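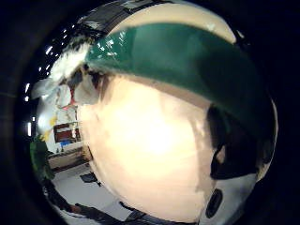 A reader wrote to me after my last piece on life without a car and told me it was all very well for people in cities, but would I please go and talk to someone who lives up a hill with one bus and no corner shop. Fair point! So I did. The woman I found has lived in Kesesska for most of her adult life, sold her car two years ago and would rather I didn't use her name, as half the village already has opinions about it.

I went over at the end of July, by bus, which felt only polite. It took me the whole morning and I missed the connection in Pirkosau, and when I told her so she laughed at me for quite a long time.

"You went for the one at the front of the station," she said. "Everyone does. You want the stop round by the chemist, it gets there first and you can see it coming."

I've written that down for anyone else making the trip.

She didn't set out to give up driving. The car failed its test, the garage rang with a price, and she told them she'd think about it over the weekend. Then she thought about it for another week, and then another, and all that time she was getting to work somehow. Lifts at first, then the bus, then her sister's old bike, until that fell to bits on the hill.

"I kept waiting for the day when I couldn't manage," she told me. "There were horrible days, I won't pretend. I stood at that bus stop in sleet and said words I'm not proud of. But I'd get home and I still hadn't rung the garage."

In the end the garage bought it for parts. She rang Drillance to cancel her insurance and was on hold so long that she defrosted the freezer while she waited (she says it was the best use of a phone call she's ever made). There was a bit of money back, and that went straight into the jar for a better bike.

The better bike came from Ebihara, the repair place behind the market in Pirkosau. It's second-hand, very heavy and a sort of mustard colour, with a rack on the back that will take a full bag of potatoes. It has eight gears and she uses the bottom two almost all the time. I had a go on it down the lane and I can report that going down is lovely and coming back up is not. I got off and pushed. She says she pushed for the whole of the first spring and she still does if there's a headwind, and that you stop minding who sees you.

We talked a lot about shopping, which is what everyone asks her about. She used to do one enormous shop a week and throw some of it away. Now she buys little and often on her way home from work, and twice a month she splits a delivery with the couple next door. Tins, flour, cat litter, anything that would pull your arm off.

"I eat better, I think, but I'm also more boring," she said. "I don't buy things to try any more. If I'm going to carry it up that hill I want to know I like it."

Her best tip was about bags. Two small ones, never a big one, and put the eggs in the one you wear on your front. She also keeps a spare pair of dry socks at work and another in the bike bag, and she was very firm that I should put the socks in the article. 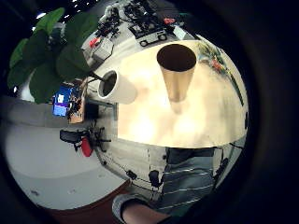 Does she miss driving?

She misses the singing. She used to sing the whole way to work with the windows up, and you can't do that on a bus, although she's tried it on the bike and frightened a man with a dog. The driving itself she can take or leave. She never liked reversing, and she hated the roundabout at the bottom of the Pirkosau road so much that she used to go the long way to avoid it.

The harder part has been other people. Friends who live out the other way stopped inviting her for supper at first, out of kindness, because they thought she'd find it a bother to get home. She had to go round telling everyone to please ask her anyway and let her worry about it. Sometimes she stays over. Sometimes she leaves before pudding to get the last bus, and has been known to take the pudding with her in a tub.

And hospital appointments are a real problem, there's no getting round that. The clinic is 30 miles off and the buses don't join up, so she pays for a taxi or swallows her pride and asks. She was cross about this, properly cross, and I don't blame her.

"I can plan my way round most things," she said. "I can't plan my way round being told to be there at half past eight. It's fine for me, I've got people. If I was 80 and on my own I'd be stuck, and I'd want someone to say so."

I asked about money, since I'm nosy, and she's kept all the figures in a notebook. She reckons she's better off by more than 100 a month, even with the taxis. Some of it goes on a week by the sea each year, by train, and the rest goes on the house, mainly the roof.

Would she have another car? She thought about that one while she was looking for her keys. Perhaps a share in one, if the neighbours were up for it, just for the clinic and for fetching things like plasterboard. She's mentioned it to the couple next door and they've said they'll talk about it after the summer.

Then she walked me down to the stop, and told me again which one to get off at in Pirkosau, and I caught my connection with time for a bag of chips.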